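8月も終わりかけ、まだ暑い。ブログ放置してました、すみません。4月以来?下書きだけ3本ある。

で、今日は手荒れの話。というか石けんをやめたり戻したりした話。時間ないのでざっと書きます。

もともと手が弱い。冬だけだと思ってたら今年は夏もだめで、指の関節のとこがぱっくり。キーボード打つのも地味に痛い。薬局で相談したら、洗いすぎじゃないですかと言われる。いや、洗うでしょ。料理するし、猫のトイレもあるし。

ためしに数えてみた。1日17回。自分でもちょっと引いた。

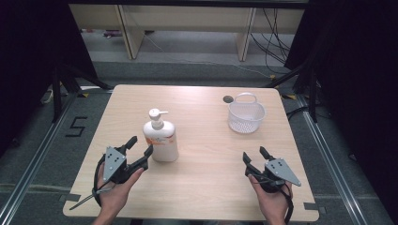
それで、まず回数を減らすのは無理なので、洗い方のほうを変えることに。お湯をやめて水。これだけでだいぶ違う気がする。気がするだけかも。あと拭き方。今までズボンで拭いてました(小声)。タオルで押さえるように、と教わったので、そうしてる。忘れるけど。

石けんは職場のLeonie Kingiさんにすすめられた固形のやつ、Fernitzというの。75グラムで小さい。香りなし。泡立ちはいまいち、でも洗ったあとのつっぱりが少ない。ただ溶ける。とにかく溶ける。石けん皿の底がどろどろになって、毎週そこを掃除するのがめんどくさくて、結局ひと月もたずに挫折。皿が悪いのか、置き場所が悪いのか。水はけのいい皿を探すべきだったんだろうけど、その元気がなかた。

次がJornbyの泡タイプ。楽。楽だけど減りが早すぎる。うちは家族がみんな3プッシュくらい押すので、詰め替えがすぐなくなる。1回でいいって言ってるのに。聞いてない。

今はふつうの液体に戻って、少なめに出して水でのばしてる。これが一番続いてます。結局もとの場所に戻っただけとも言う。

クリームのほう。高いのを1本買うより、安いのを家じゅうに置くほうが自分には合ってた。台所、玄関、枕元、かばん。目に入れば塗る、入らなければ塗らない。そういう人間なので。寝る前だけは多めに塗って綿の手袋。最初の夜は暑くて夜中に投げ捨ててた。朝、片方が見つからない。ベッドの下にあった。
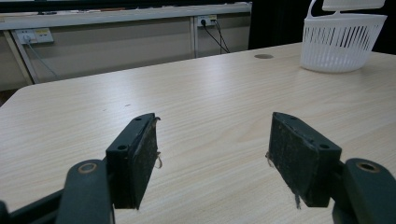

明るい色の木のテーブル。木目は細かめ。

あ、あと食器洗いのゴム手袋。Réjean Wongさんがコメント欄で「内側に薄い綿手袋を重ねるといい」と書いてくれたやつ、やってみました。いいです。蒸れが全然ちがう。ただ綿のほうを毎回洗って干さないといけないので、50枚くらいまとめて買いたい。どこに干すんだという話ですが。

いまの状態:右の人差し指はほぼふさがった。左の親指がまだ。しみるのでレモンを絞るのは家族に頼んでる。

秋になって乾燥してきたらまた書きまs。クリームの比較もやりたい、たぶんやる。おすすめの石けん皿ある人、コメントで教えてください。溶けないやつ。

夕飯つくるのでこのへんで。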